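The Cupboard, Mon 16 January

There are two sorts of people in January. Some join a gym, and some take everything out of the food cupboard and look at it with their hands on their hips. I have been the second sort since roughly the age of 39, and this year I decided to do it properly, by which I mean I bought something.

What I bought was a stepped shelf, the see-through kind you get in shops for nail varnish. The idea came from my neighbour, Beryl Nuttall, whose cupboards look like the window of a very small, very well-run chemist. She has her spices on one. You open the door and there they all are in rows, like a school photo. I open my own door and a packet of lentils falls on my foot.

So on Saturday the table was cleared (post, laptop, the good scissors, which I had been looking for since October) and the contents of the cupboard came out in armfuls. I kept the snacks and the oddments together at one end, on the grounds that they cause most of the trouble. Flour and rice know how to behave. They sit at the back and get on with it. It is the small stuff that wanders: the jar bought for one recipe, the chocolate that was put somewhere safe, the little box that could be stock cubes or could be plasters.

I also had a rule, borrowed from a magazine in the dentist's at Praddale, that you mustn't put anything back until everything has been out. I can see the sense in this. I can also report that it leaves you with no table, and that lunch was eaten standing up over the sink.
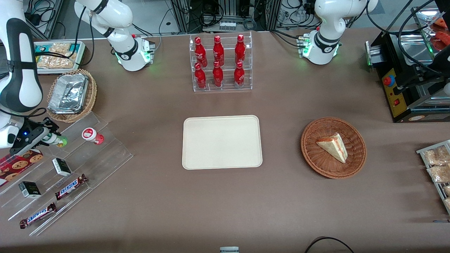 The trouble with a stepped shelf, I found, is that it has opinions. It wants things that stand up. Tins, jars, bottles with flat bottoms and a sense of duty. It does not want chocolate bars, which lie about on it like teenagers on a staircase, and it certainly doesn't want a box of chocolate chip cookies, which took up a whole end and looked down on everything else. Anything round went over at the first nudge. I stood the jars up. I nudged the shelf to make it straight. I stood the jars up again.

Trevor came in at this point. Trevor Ackroyd is my brother-in-law and had only called to return a ladder, but he has never knowingly walked past a job that somebody else was doing. He looked at it all for a while and asked whether the cookies were being kept for anything in particular. Then he told me that what I needed was zones. He'd done it in his garage, apparently. Zone one, things you use daily. Zone two, weekly. Zone three, paint.

I said I didn't think I had a zone three. He said everybody had a zone three.

I will admit the baskets have worked better than the shelf. A basket asks nothing of you. The foil trays went in the round wicker one, which used to have bread in it when we had people round and wanted to look French. They'd spent years sliding about on top of the tins, making a noise like a distant car accident whenever you reached for the soup, and in the basket they just sit there. The bready things went in a plastic crate, still in their bags. I had a vague plan to decant them into something nicer, but I've seen what happens to people who start decanting. They buy a label maker, and then you can't talk to them.

As for the rest, I got strict. One jar was so old it had the price on in handwriting. I found a packet of 200 paper cake cases, nearly full, from the spring I was going to take up baking, and 400 grams of something that had lost its label and most of its colour. Both went. The cake cases went to Beryl, who will use them, and who was kind enough not to ask how many buns I'd made.

By teatime the shelf was in the cupboard, second one up, tall things at the back. It doesn't quite fit. There's a gap of around 40 millimetres down the left side, which is no use for anything except the chocolate, and so that is where the chocolate lives now, on its edge, like books. I'm rather pleased with it. Trevor would call it a zone.

The lentils are still on the worktop. I've not found anywhere for them yet.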